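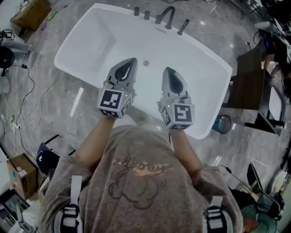 Chapter 4
Water in the Home: Supply, Use and Drainage

What you will study in this chapter

4.1 How water arrives in a building
4.2 Pressure and flow
4.3 Hot water and how it is stored
4.4 Fixtures: sinks, showers and bathtubs
4.5 Traps, vents and drains
4.6 Reading a household water bill

Before you start

You should already know from Chapter 2 how to convert between gallons and liters, and how to find the volume of a box and of a cylinder. If you are not sure about the volume of a cylinder, please go back and do the review problems again, because a hot water tank is a cylinder and we will need it in Section 4.3.

Introduction

Most people use water at home many times in one day and think about it only when something goes wrong. The tap drips, or the shower becomes cold, or the water in the sink stays where it is. Then a person calls a plumber, and the plumber asks questions which are difficult to answer. Is the pressure low at every tap, or only at one? Is it the hot side or the cold side? Does the drain make a sound when another drain is used? This chapter will help you to understand why the plumber asks these things.

We can look at a house as a place with two separate water systems. The first one is the supply system. It brings clean water in, and it works under pressure, so its pipes can be narrow and they can go up, down or sideways. The second one is the drainage system. It takes used water out, and in most houses it works only by gravity. Its pipes must be wider and they must always go down a little on their way to the sewer. The two systems come near each other at the fixtures, but they should never be connected directly. In Section 4.4 you will learn about the air gap, the empty space between the end of a spout and the highest level the water can reach.

A bathtub is a good place to see both systems. A spout and a hand sprayer belong to the supply side, and the drain belongs to the other side. The floor of a tub is not flat. It has a slope toward the drain, and the slope is small, so that a person can still stand safely. When you design or install a tub you also have to think of its weight. The tub itself may be moved by two people, but a tub filled with water is a different matter - one gallon of water weighs a little more than eight pounds, and 40 gallons weigh more than 330 pounds, before any person gets in. The floor must carry all of it.

A case to keep in mind

In several sections we will return to the same small town, Hilldale, and to one apartment building in it, Stüber House. The building has four floors. The families on the top floor complain that their showers are weak in the morning, while the families on the first floor have no complaint. In November the owner put in new shower heads on the top floor, and the complaints continued. When you finish Section 4.2 you should be able to explain why the new shower heads did not help, and to suggest two things the owner could check first.

Some words you will need

Fixture: a device that is connected to the supply, the drainage, or both, such as a sink, a toilet or a bathtub.
Flow rate: the volume of water that passes a point in a given time. In this book we give it in gallons per minute.
Pressure: the force of the water on each unit of area. We give it in pounds per square inch.
Trap: a bent part of a drain pipe which holds a little water, so that gas from the sewer does not enter the room.
Vent: a pipe which lets air into the drainage system, so that water can run down without pulling the trap empty.

Students often mix up pressure and flow rate. A closed tap has full pressure behind it and no flow at all. Please remember this example when you read Section 4.2.

Starting activity

Work with a partner. You need a bucket with marks for gallons, and a watch.

1. Open a kitchen or bathroom tap fully and fill the bucket up to the two-gallon mark. Write down the time in seconds.
2. Calculate the flow rate in gallons per minute.
3. Ask your partner to open a second tap in the same room, and repeat the measurement.
4. Compare the two results. Keep your numbers - they are used again in Problem 11 at the end of the chapter.

Use the water from the bucket for plants or for cleaning.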